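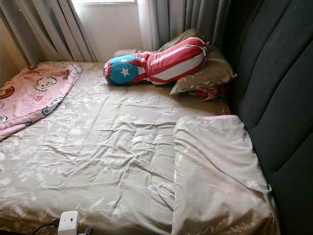 Lerkutcombe Society for Doubtful Phenomena -- Equipment Desk

Wimoson Edska 2 Overnight Room Logger

Loan item, members only. Also for sale to non-members who have more money than patience.

The Edska 2 is a squat box that sits in a room and writes down what the room does. It records temperature, air pressure, humidity, vibration, magnetic field and sound level, once a second, until the battery gives up or you do. It does not detect ghosts. We have to put this near the top of the page because the old page put it near the bottom, and the letters we got were long.

What it will do is tell you that the cold spot on the landing arrives when the boiler shuts off. Our first 19 loans produced 14 boilers, a loose sash, three refrigerators and one result we are still arguing over. The owner of that last house has asked us to stop coming by.

What's in the case

Logger, wall charger, spare battery, a short tripod, the clip-on microphone, a printed manual and a pencil on a string. Please return the pencil. The manual was translated from something by someone, and the chapter called "Calming the Sensor" can be skipped. Ileana Gavrilă rewrote the setup pages and her version is tucked in the front, four sheets, stapled. Use hers.

Setting up

Put the logger on a hard surface at least an arm's length from any wall with pipes in it. Hold the side button until the light goes green. Then leave it alone for the first half hour, when it is settling and will report a small earthquake every time you look at it.

Write down when you enter and leave the room. Everyone forgets this. A member who shall be spared once brought us 278 separate "footstep events" from a spare bedroom, between 11 p.m. and 4 a.m., and they matched his own trips to check on the logger.

Phones go in another room. A phone lying next to the magnetic sensor makes a beautiful spike, and it is the same beautiful spike you have seen on a great many websites.

Specifications

Run time: one full night on a fresh battery, less in the cold
Memory: holds 2 nights, then overwrites the older one without asking
Output: plain spreadsheet file by cable
Weight: heavier than it looks
Wireless: none, on purpose

Known problems

The vibration channel is very good, maybe too good. It picks up trucks, washing machines and cats. The humidity reading drifts upward toward dawn on unit B, so take unit A if you have a choice. Both units click softly when the memory is nearly full. Two households have reported the click to us as a phenomenon, and one of them had given it a name.

The Văduva bracket, sold separately, lets you hang the logger from a picture rail. We tried it. It swings, and then you have a night of data about a swinging box.

Borrowing and buying

Loans run from one meeting to the next. The waiting list gets silly from September on, when the evenings draw in and people start hearing things, so put your name down in summer if you can. A signed form and a deposit are needed, and you get the deposit back with the pencil.

The longest file we hold from this model runs to 3,643 pages when printed. We know because a member printed it. It is in the blue cabinet and may be read at the desk by anyone who would like to see a hallway do nothing.

Skeptics and believers are served in the order they arrive. Replacement batteries are in the drawer under the kettle -- sign the sheet when you take one.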